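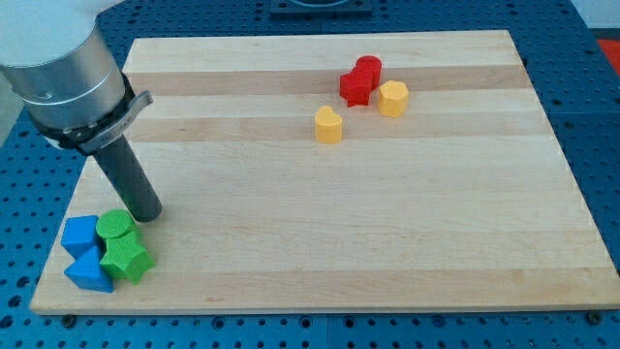
I went back and forth on the Prevholm bench kit for most of the spring, and the arm was never the hard part of the decision. We already had the arm! What I couldn't make up my mind about was paying 1,395 for a table, a board and a bag of blocks to go with it. So, the table first. It's blue pegboard all over, and the board bolts down at the front corners, so you can put it back in the same spot after somebody borrows the bench. I like that a lot. The maple is pretty too (my boss Terence asked if it came with cheese), though the light and dark bands did bug me when I was setting up color thresholds -- the yellow heart and hexagon against that honey-toned strip took me an extra afternoon, while the blue and green ones gave me no trouble.

The blocks are great. Light, matte, no glare, and the stars are awkward enough to keep you humble. Extra sets are 82 each and I'd put one in the budget right away, as we've already lost a cylinder.

Gripes? Shipping took 13 days and the hardware bag came up short. Valter Paiva at Gilani, who sold us the kit, mailed the missing bolts without a fuss. The warranty is only 90 days, though, and I'd push for more if you're buying two or three.

I did price out the Sadberg table as well. Cheaper, but you drill your own holes, and I know how that would go in our shop. Four stars from me, and I'm asking for a second kit in June.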